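台所の油はどこへ行くのか
家庭の揚げ油の捨て方と、小さな回収のしくみについての調査報告

生活環境ゼミ 二年 共同研究

はじめに

この研究を始めたきっかけは、ゼミの昼休みに出た、とても小さな話題でした。一人暮らしを始めたばかりのメンバーが、唐揚げを作ったあとの油をどうしていいかわからず、鍋に入れたまま三日も置いてしまったというのです。みんなで笑ったあとで、では自分の家ではどうしているかと聞いてみると、固める粉を使う家、新聞紙に吸わせる家、牛乳パックに詰める家、そして少し言いにくそうに「水と一緒に流している」と答えた人もいました。同じ町で暮らしていて、同じような夕飯を食べているのに、そのあとの始末がこんなに違うのかと驚き、それなら一度きちんと聞いて回ってみようということになりました。

担当の先生からは「大きな問題にしようとせず、まずは台所の中の話として調べなさい」と言っていただきました。この報告書も、できるだけその言葉に沿ってまとめたつもりです。読みにくいところもあるかと思いますが、最後までおつきあいいただければ幸いです。

調査の方法

調査は八月に行いました。夏休み中で家にいる人が多いだろうと考えてのことでしたが、暑くて揚げ物をしない家が多いという、少し考えればわかることを見落としていました。そのため質問は「この一週間」ではなく「ふだん」の習慣をたずねる形に直しています。

質問用紙は、大学近くの二つの商店街と、メンバーの実家のある地区で配りました。戻ってきたのは96世帯分です。そのうち、もう少しくわしく話を聞かせてくださるという方が何人かいらしたので、お宅や店先にうかがい、使っている鍋の大きさや油を替える時期などを教えていただきました。商店街のお惣菜屋さん「アントゥネス」では、開店前の忙しい時間にもかかわらず、油の扱いについて長いお話を聞くことができ、帰りにはコロッケまで持たせてくださいました。この場を借りてお礼を申し上げます。

家庭での捨て方

いちばん多かったのは、市販の粉で固めて燃えるごみに出すという答えで、35世帯ありました。次が紙や布に吸わせる方法、その次が「炒め物などに使い切るので、捨てる油がほとんど出ない」という答えです。最後の答えは年配の方に多く、油こし器を長年使っているという方もいらっしゃいました。揚げ物を二回したら、三回目は炒め物用に回すのだそうで、これはメンバーの家でもさっそく真似をしています。

吸わせる方法では、何に吸わせるかにその家らしさが出ていて、聞いていてとても楽しいところでした。古いタオルを切ってためておく家、読み終えた新聞を決まった大きさにたたんでおく家、使えなくなった靴下を使う家。ポリ袋に紙を詰め、冷ました油を注ぎ、口をねじってしっかり結ぶというのが共通の流れで、夏場は自然発火を防ぐために水も一緒に含ませるという方が多くいらっしゃいました。ただし、この水を入れるという手順を知らなかった世帯も少なくなく、これは私たち自身もメンバーの半分が知りませんでした。調べてよかったと思えたことのひとつです。
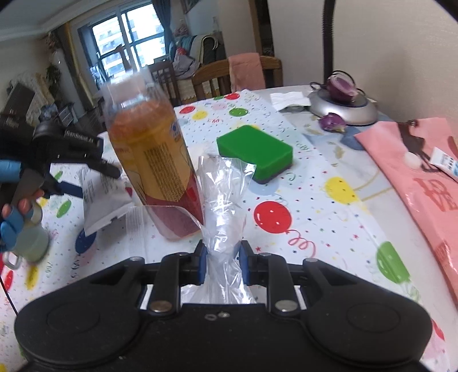 写真1 透明なポリ袋と、だいだい色の液体が入ったボトル

袋の結び方についても、思いのほか意見が分かれました。固く結ぶと収集のときに破れにくいという方もいれば、空気を抜いてから結ばないと押されたときに破裂するという方もいます。どちらが正しいのかを確かめるため、学生食堂の裏をお借りして、色水を吸わせた新聞紙で簡単な比較をしてみました。本物の油を使わなかったのは、失敗したときの掃除がこわかったからです。結果は、空気を抜いて結んだ袋のほうが上から重しをのせたときに漏れにくいというものでした。ただ、試した回数が少ないので、参考程度に見ていただければと思います。

流してしまう理由

流しに捨てることがあると答えた方にも、理由をうかがいました。責めるような聞き方にならないように、質問の言葉はメンバーの間で何度も書き直しています。返ってきた答えで目立ったのは「量が少ないから」というものでした。フライパンの底に残った程度なら、洗剤と一緒に流しても大丈夫だと思っていた、という方が多いのです。

正直に書きますと、私たちの中にもそう思っていた者がいます。けれども、集合住宅で排水管の清掃をお願いしている方のお話では、詰まりのもとになるのはたまに捨てられるたくさんの油よりも、毎日少しずつ流れていくほうなのだそうです。お皿についたドレッシングやカレーも同じで、洗う前に紙でひと拭きするだけでもずいぶん違うと教わりました。

回収の試み「リルネオ」

後半では、油を集めて役立てる試みについても調べました。隣の地区では「リルネオ」という名前の回収活動が、集会所の軒下を使って続けられています。各家庭が空いたペットボトルに冷ました油を入れて持ち寄り、月に一度、業者に引き取ってもらうというものです。私たちがお手伝いした月には、ほぼ220本が集まりました。ボトルの大きさはまちまちで、ジュースの瓶や、お酢の容器で持ってこられる方もいました。

お手伝いをしていて気づいたのは、油のことよりも、おしゃべりのために来ている方が案外多いということでした。今年は天ぷらをあまりしなかった、孫が来たから久しぶりに揚げた、という話が次から次へと出てきて、受付の机はなかなか空きません。最初は記録をとるのに必死だった私たちも、途中からはノートを閉じてお話を聞いていました。報告書としては反省すべき点かもしれませんが、一番心に残っている時間でもあります。

集まった油は「ドリメヴァウ」という工房で石けんに加工され、一部は集会所で100円で配られています。使ってみたところ、少し油のにおいが残るものの、靴下や台ふきんの汚れはよく落ちました。手が乾きやすいという感想も出たので、手袋をして使うのがよさそうです。

難しかったこと

調査では、うまくいかなかったこともたくさんありました。まず、質問用紙に「廃油」という言葉を使ったために、車の油のことだと思われた方がいらっしゃいました。途中で「揚げ物のあとの油」と書き直しましたが、先に配った分は回収できず、集計から外した答えもあります。また、マンションの管理会社への問い合わせは返事をいただくまでに時間がかかり、この報告には間に合いませんでした。

それから、捨てる油の量を数字で聞くのも難しいものでした。計量カップで一杯という方もいれば、「お玉で二つくらい」という方もいて、お玉の大きさは家によって違います。次に調べる方には、目盛りのついた容器を先にお渡しして、一か月ためていただくことをおすすめします。

来年度に向けて

ゼミでは来年度も同じ地区での調査を続けることになりました。次は飲食店にも範囲を広げ、学生の下宿向けに、少ない油で作れる献立と捨て方を一枚にまとめた紙を作る予定です。題名の候補はいくつか出ていますが、まだ決まっていません。質問用紙の見本と集計表は、ゼミ室の入口の棚に置いてありますので、興味のある方はどうぞ手に取ってご覧ください。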